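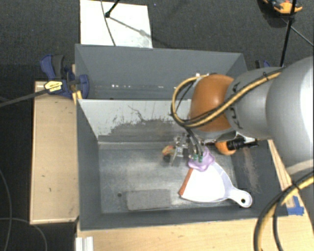
Do you need a special bin for cleaning stuff and odd tools? Any deep box with a divider will do, and you probably have one already.

I say this as someone who has read far too much storage advice this fall. The current line is that every dustpan deserves its own hook, every sponge its own caddy, and that once you've bought the whole set you will become a tidy person. Evier sells a wall rail for this purpose. It costs 140 dollars before you add the hooks. I have a nail. The nail has held a dustpan since January and I haven't had to assemble it.

Dark gray metal is my pick for a bin, mostly for the dull reason that it doesn't mind being scratched. Scuffs and hazy streaks on the floor of it bother me about as much as scuffs on a shovel. A white dustpan shows up well against it too, which matters more than I'd have guessed when you're reaching in half awake. Mine is black. Guess how often I've pulled out the wrong thing.

The divider is the part I was most doubtful about. Nidholm makes a box with six little sections, and I tried it for 15 days. Nothing I own fits in a little section. A dustpan lies flat and wants its whole length, handle included, so it ended up on top of the walls like a lid. Two sections, one narrow and one wide, is as far as I'd go. Long things flat in the wide one, bottles in the narrow one, and if something small and yellow rolls under the dustpan, well, you'll find it when you sweep.

A hanging hole in the handle is worth checking for even if you plan to keep the thing in a bin. Plans change. I'm less sold on the strip along the front lip. Brerholm claims theirs picks up everything in one pass, and my kitchen floor says otherwise: there is always that line of fine dust, you move the pan back, and there is a slightly thinner line. A damp paper towel gets it.

I still haven't decided what to do about the mop. It fits in nothing, and the one box I found that was long enough wouldn't go through the closet door.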